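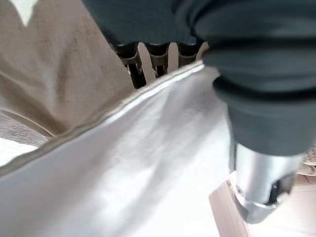
# Handling and Folding of Large White Household Linens: Effect of Grip Point on Fold Accuracy

Noémi Szilágyi, Aurora Vilela, Vitória Pinheiro

Textile Care and Household Methods, project report

Submitted February 5, 2018

## 1. Background

Large flat linens are awkward to fold for one person. The piece is wider than the arms can comfortably spread, the lower edge drags, and the two halves slide against each other before the crease is set. Most household instructions begin with "take two corners" and say little about how the corners should be taken. Our project looked at that first step.

The question came from a practical problem at the Pacheco guest house, where Aurora worked during the previous summer. Sheets came back from the line or the dryer, were folded by whoever was free, and went onto the shelf in stacks that leaned. The house manager, Celeste Magalhães, wanted stacks with square edges so that the closet doors would shut. She had tried a folding board and found it too small for anything larger than a pillowcase.

We compared two ways of taking the corner and recorded how far the edges were out of line after the first fold, and again after the finished fold.

## 2. Terms

- **Corner grip:** the fabric is pinched at the corner itself, with the tip of the corner inside the fingers.
- **Hem grip:** the fabric is pinched on the top hem, a short distance in from the corner, so that the corner hangs free.
- **Offset:** the distance between two edges that should lie on top of each other, measured at the worst point along the edge.
- **First fold:** the fold that brings one short side onto the other.
- **Finished fold:** the state in which the piece goes onto the shelf.

Offset was always measured with the piece lying flat. A hanging edge stretches under its own weight and gives a different reading each time.

## 3. Materials

All test pieces were plain white cotton with a stitched hem on every side. They were bought as one lot from Flodard and washed before the first trial, as new cotton has a finish that makes it slide more than it will later in use. Washing was done without softener. Pieces with a twisted hem were set aside and used only for practice.

The table was a Pruvitwood work table with a flat, sealed top. We covered it with a thin blanket for half of the trials. The covered surface was later adopted for all of the measured trials, and the results from the bare top are reported separately in Section 6.

Measurements were taken with a Tirker steel rule. A tape measure was used at first but it would not stay flat on the cloth, and those readings were discarded.

## 4. Method

Each trial followed the same sequence.

1. Take the piece from the basket and find one short side.
2. Take the two corners of that side with the assigned grip.
3. Lift until the lower hem clears the table, then shake once.
4. Lower the piece from the far edge toward the body.
5. Smooth from the center outward with the flat of the hand.
6. Bring the near side onto the far side and release.
7. Measure the offset before touching the edges again.
8. Complete the remaining folds and measure a second time.

Step 3 allowed a single shake. In the pilot trials some of us shook the piece three or four times, and the number of shakes affected the result more than the grip did. Step 7 was the hardest to follow. The natural reflex is to tug the edge straight as soon as it lands, and trials in which this happened were repeated.

The order of grips alternated. No one folded for an entire session, and the person folding did not read the rule. Natália Leitão, who was not otherwise part of the project, took the readings for the last group of trials as a check on ours. Her readings agreed with ours well enough that we did not treat them as a separate set.

In total 600 folds were completed and entered in the record sheet. A further 69 were started and rejected for a dropped corner, a tugged edge or a missing reading, which brings the number of attempts to 669.

## 5. Observations on the Grip

The corner grip is the more secure of the two while the piece is in the air. The hem is doubled at the corner, and the extra thickness gives the fingers something to hold. It also pulls the fabric into gathers that run down from the pinch. When the piece is lowered, these gathers do not always open, and a small ridge remains near the corner after smoothing.

The hem grip leaves the corner itself flat. The drawback is that the free corner tends to fold under as the piece touches the table. It then has to be turned out by hand, which costs time and often shifts the edge.

Where the fingers sit also matters. If the thumb is on the side facing the body and the fingers are behind the hem, the corner can be laid down and released without turning the wrist. With the hand the other way around, the wrist has to roll at the moment of release, and the corner rolls with it. We had not planned to record hand position and began to note it only after Vitória pointed out that her corners were landing cleaner than ours with the same assigned grip.

Uneven lift was a second source of error. When one corner is raised higher than the other, the fabric hangs on a diagonal and the weave stretches along that line. The piece comes down slightly skewed even when both corners are placed correctly. Smoothing removes part of the skew -- the rest shows up as offset at the opposite end.

## 6. Results

The corner grip gave the smaller offset after the first fold in most sessions. After the finished fold, the difference between the two grips was small, and in the later sessions we could not separate it from the variation between people.

The blanket had a clearer effect. On the bare top the lower layer slid when the upper layer was drawn across it, and the offset was larger with both grips. On the blanket the lower layer stayed in place.

Practice also reduced offset for all three of us. The January sessions were worse than the later ones regardless of grip, so any comparison across dates should be made with care.

## 7. Recommendations for the Linen Closet

- Cover the folding surface with a blanket or a towel.
- Use the corner grip, thumb toward the body.
- Lift both corners to the same height.
- Shake once.
- Open any gathers at the corner with a fingertip before the first fold.
- Shelve with the folded edge facing out.

The last item does nothing for accuracy. It puts the loose edges at the back of the shelf, and Celeste asked for it to be included.

## 8. Limitations

Only flat pieces were tested. Fitted sheets were left out from the beginning, and colored or patterned fabric was not tried. All three folders are right-handed. The record sheets, with offset values for each fold, are kept with the project binder and can be requested from Noémi.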